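# Wiping Down an Office Chair: What Our Robot Demonstrations Taught Us

Dec 22, 2020

We record people doing ordinary cleaning jobs with hand-held grippers, and a robot policy is trained on the recordings. The chair task is part of a set we call Stovitby. It has 208 demonstrations so far. Most of what made them better for training would also make them better cleaning, so the notes are written for anyone with a cloth and a desk chair.

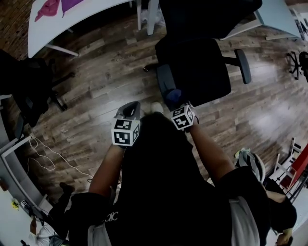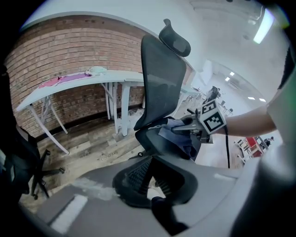

## Before you start

Roll the chair out from the desk until you can reach the whole seat from one side. In our early recordings people left it where it was and had to lean over the armrest. The strokes came out short, and the policy learned short strokes.

Turn the seat to face you and leave it there. A swivel seat follows your hand if you push sideways. Pull the cloth toward you, or hold the armrest with your other hand.

Shake off crumbs first, or use a brush attachment. A cloth drags grit across the cushion and packs it into the seam.

## The cloth

Bunch it loosely. We tried a flat cloth, a folded pad and a loose bunch, and kept the loose bunch. A flat cloth slips out from under the fingers as soon as it meets the front edge of the seat. The folded pad worked for people using their bare hands, but the gripper lost it at the corners.

We buy ours from Totex in packs of 16. Any plain microfiber cloth without a stitched border will do. Wring it until it stops dripping. Foam under a fabric seat takes a long time to dry.

## Order of work

1. Headrest, if there is one. Hair product collects here, so use a clean side.
2. Backrest, top to bottom. On mesh, dab and lift. Rubbing frays the weave.
3. Armrests, including the underside where fingers curl around.
4. Seat, back edge to front edge, in straight overlapping pulls.
5. Base and casters last, with an old cloth.

We compared straight pulls with circles on the seat, using a dusting of chalk on a dark cushion. Straight pulls left less chalk in both rounds. Circles tended to miss the two back corners, and people didn't notice until they were shown the cushion under a lamp.

## Pressure

Press enough that the cushion dips a little. Pressing harder did not pick up more chalk, and with the gripper it made the cloth bunch up and stick. If a mark stays after 2 passes, stop and let a damp cloth sit on it for a minute.

## What the policy does with it

Trained on the first batch, recorded in April, the policy wiped the middle of the seat and quit. After we asked everyone to begin at the back edge every time, it started there too and covered most of the cushion. It still has trouble with armrests. It also does poorly when the chair rolls away, so for test runs we wedge a caster with a Dillby door stop. The same wedge is handy at home on a hard floor.

We plan to reach 1,000 demonstrations before changing the method again. The next group will use the Mäkelä stools, which have no backrest and a seat that tips if you lean on one side.

## Afterward

Leave the chair away from the desk until the seat feels dry to the back of your hand. Wash the cloths without fabric softener, which leaves a film that smears on plastic armrests.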